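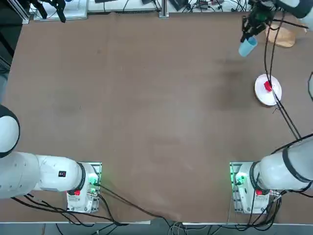
*The blue cup, brown table.*

The kettle first. Always the kettle. Then the cup, then the plate, then whatever was left of the bread.

She had until the 4 o'clock bus and it was already past two. Kistthorpe was the kind of town where the bus came early if the driver felt like it. Fifty-five dollars in her coat, a key that wasn't hers anymore, a box from the bottle shop with the flaps torn off. Everything had to fit in the box. That was the rule. She'd made it up on the stairs.

The cup was from the Iren. Two summers on the Iren, a tin boat, plastic everything because her mother said china and water don't mix. Blue cups for the kids, a pink plate for whoever was sick or had a birthday. They'd fought over that plate. Now there was one of each and no one left to fight with, so she could have both. It didn't feel like winning.

She wiped the table. Wiped it again. The marks stayed -- they'd been there before her and they'd be there for the next lot. Tea, maybe. Glue. Somebody's whole life of putting things down without a coaster.

The phone went. She let it. Then it went again and she picked up with the tea towel still in her hand.

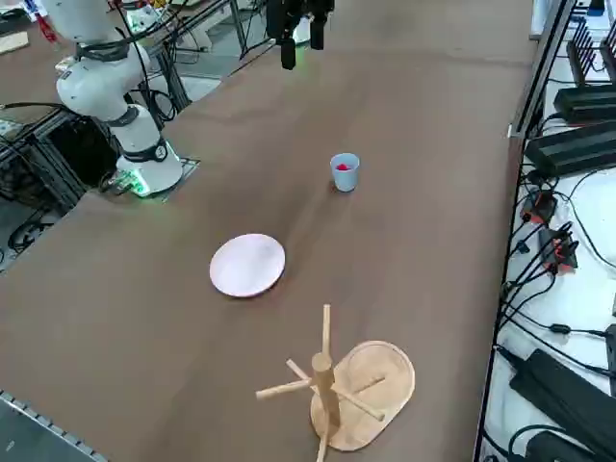
"Are you taking the mug tree?"

"Leave it for the next people, it won't fit in the box."

A long breath at the other end. Her sister never argued straight out, she just breathed at you until you changed your mind.

"Mum loved that thing."

"Mum hung her keys on it. And teabags. She dried teabags on it."

"So take it."

"There's no room."

"Make room."

She hung up, or thought she had, and there was her sister's voice going on small and cross against the tea towel. Hung up properly. Stood there.

It was an ugly thing. Too tall for any cupboard. Her mother had bought it in Gotach in November, the year the road washed out, and carried it home on her lap with the pegs sticking into the man beside her. She'd told that story at every Christmas. The man got ruder each time. By the end he was swearing in three langauges and her mother was giving it right back.

Okay. Okay then.

Everything out of the box. Jumpers, the radio, the Tang jar with the buttons in it, still orange round the lid if you looked. Photos in their envelope. Bread could go in her pocket, who cared. 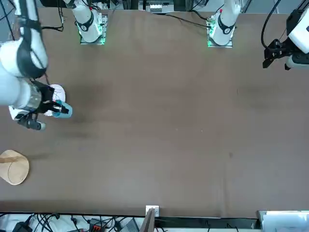 The tree went in lying down and stuck out one end. Fine. Jumpers packed round the post, sleeves tucked between the pegs. The plate flat against the side where it wouldn't get sat on. She wrapped the radio in the tea towel, then unwrapped it, because the tea towel belonged to number 57 downstairs and she'd had it since winter. Folded it over their door handle on the way past. Came back up for the cup.

Nearly forgot the cup. All that and she nearly forgot it.

One last look round. Window shut. Tap off. Key on the hook, no, key on the table, they'd said the table. Her coat was done up on the wrong buttons and there wasnt time to fix it.

She could hear something heavy changing gears on the hill. Early -- of course it was early. She got the box up on one hip, pegs digging into her ribs, and hooked the cup over her thumb and ran.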